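Office tidying, a thread, because I have been told I am "good at it", the way people are told they are good at taking minutes. 11/5/20

1/ We rent two rooms from Forkside. The lease runs to 20 pages and devotes one line to cleaning, which says we do it.

2/ First job was the cupboard. Found: 6 staplers, staples for none of them, and a Multberg desk fan still in its box with a receipt from the previous tenant.

3/ Moved the filing cabinet. Do not move the filing cabinet.

4/ The tables were next. I wanted proper oak. The budget wanted whatever Kahraman had left in the November clearance. They're pale, they're flat, they stand up, and I've become quite fond of them.

5/ Chairs are the usual office breeding programme. Mesh ones, plain ones, one that sinks slowly through any phone call longer than three minutes.

6/ And then the flowers. I put in a request for "something green". What we got is a cream pot with Life written on it, full of artificial daisies. I asked for a fern.

7/ Far end of the table, where it now lives:

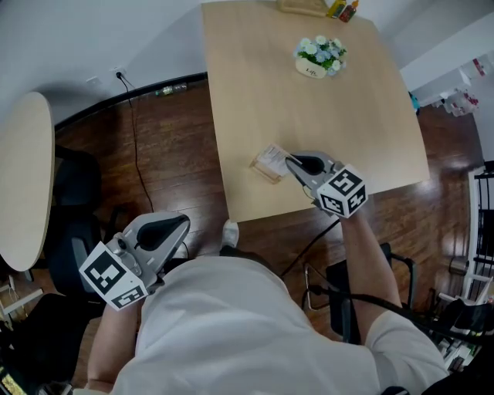
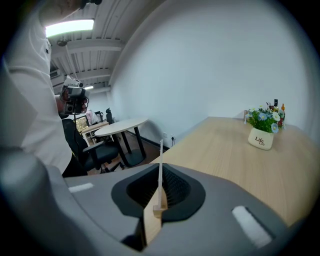 8/ I've tried moving it to the windowsill twice. It comes back. Somebody here loves it and won't own up.

9/ In its favour, it has never needed watering, which puts it ahead of the last 3 plants I was responsible for.

10/ Still to do: cable clips. I ordered a bag from Trurex and they sent 600. I could clip every wire in the building to every other wire - and by the end of the week I may well have done.

11/ Anyone want a stapler? Collection only. I'm keeping the fan.

12/ Update: the fan only does one speed and it's the one that moves paper.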